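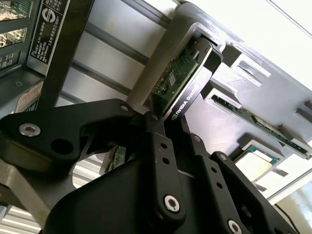
Wer einen Rechner zum Reinigen oder Umbauen zerlegt, braucht vor allem Ablagefläche, und zwar eine, auf der jedes Teil einen eigenen Platz hat. Die meisten Schäden, die ich in der Werkstatt zu sehen bekomme, stammen vom Herumliegen auf dem Tisch: ein Speicherriegel unter dem Gehäusedeckel, ein Prozessor auf dem Teppich. Ein Halter mit Rippen und Schlitzen hilft da sehr. Die Quadro-Karte steckt mit dem oberen Ende im grauen Halter, weiter unten liegt ein schmales grünes Modul in einem der Schlitze, und der Prozessor hat eine eigene Vertiefung, so dass er nicht verrutschen kann. So ein Halter muss nicht gekauft sein. Meinen ersten habe ich aus einer Abtropfschale und zwei Streifen Moosgummi gebaut.

## Vor dem Ausbau

Rechner herunterfahren, Netzschalter am Netzteil auf 0, Stecker ziehen. Danach den Einschaltknopf einmal für ein paar Sekunden drücken. Dann erst den Deckel abnehmen.

Das Erdungsband kommt ans Handgelenk und mit der Klemme an ein blankes Stück Gehäuse. Lackierte Stellen taugen dafür nicht. Wer kein Band hat, fasst vor jedem Griff ins Gerät an blankes Metall und zieht vorher den Wollpullover aus. Im Februar, wenn die Heizungsluft trocken ist, arbeite ich grundsätzlich nur mit Band.

Von der Verkabelung vorher ein Foto machen, einmal von oben und einmal von der Seite. Bei Servern mit mehreren gleichen Steckern klebe ich zusätzlich ein Stück Malerkrepp um jedes Kabel und schreibe eine Nummer darauf.

## Grafikkarten

- Schraube oder Klammer am Slotblech lösen, dann die Verriegelung am Steckplatz drücken. Die Verriegelung wird gern vergessen, und dann bricht sie.
- Karte mit beiden Händen gerade herausziehen, am Rand und am Blech gefasst. Nicht an der Verkleidung hebeln.
- Die Kontaktleiste nicht berühren. Ist es doch passiert, mit einem fusselfreien Tuch und etwas Isopropanol abwischen und trocknen lassen.
- Karten mit offener Platine nie mit den Bauteilen nach unten ablegen. Die kleinen Teile sind nur aufgelötet und gehen bei seitlichem Druck ab.

Lüfter beim Ausblasen mit einem Finger oder einem Holzspieß festhalten. Druckluft aus der Dose in kurzen Stößen, Dose dabei aufrecht halten.

## Arbeitsspeicher

Riegel liegen am besten einzeln. Gestapelt verkratzen die Kontakte, und man weiß hinterher nicht mehr, welcher aus welchem Steckplatz kam. Ich notiere die Reihenfolge auf einem Zettel, der neben dem Halter liegt. Beim Einsetzen auf die Kerbe achten und an beiden Enden gleichmäßig drücken, bis die Haken einrasten. Wenn es klemmt, sitzt der Riegel meistens falsch herum.

## Prozessor

Nur am Rand anfassen. Alte Wärmeleitpaste mit Isopropanol und Papier abnehmen, immer vom Rand zur Mitte, damit nichts auf das grüne Trägermaterial kommt. Zum Ablegen reicht eine flache Vertiefung in passender Größe — bei Prozessoren mit Pins auf der Unterseite muss sie so tief sein, dass die Pins frei bleiben oder in leitfähigem Schaum stecken. Gewöhnliches Styropor ist ungeeignet, es lädt sich auf.

## Halter selbst bauen

Ein Brett von 50 cm Länge ist für einen normalen PC genug. Ich säge Nuten quer hinein, 12 mm tief und im Abstand von 19 mm, damit man mit den Fingern noch zwischen die Teile kommt. Die Kanten gut schleifen und die Nuten aussaugen, Holzstaub hat in Steckplätzen nichts verloren. Wer einen 3D-Drucker hat, kommt schneller ans Ziel. Jarrah Paewai hat mir eine Vorlage mit schräg gestellten Schlitzen überlassen, und seitdem bevorzuge ich die Schräge: Die Teile stehen sicherer und lassen sich leichter greifen.

Unter den Halter gehört eine antistatische Matte, ebenfalls geerdet. Ich benutze eine von Lowther, die nach Jahren an den Ecken etwas hochkommt, sonst aber in Ordnung ist.

## Schrauben

Für jede Sorte ein eigenes Fach. Ein Eierkarton geht, eine Magnetschale auch, solange keine Festplatten danebenstehen. Gehäuseschrauben und Schrauben für Laufwerke haben oft verschiedene Gewinde und werden beim Zusammenbau leicht verwechselt.

Fragen und Ergänzungen bitte an Merle Wihongi, Werkstatt Rirside.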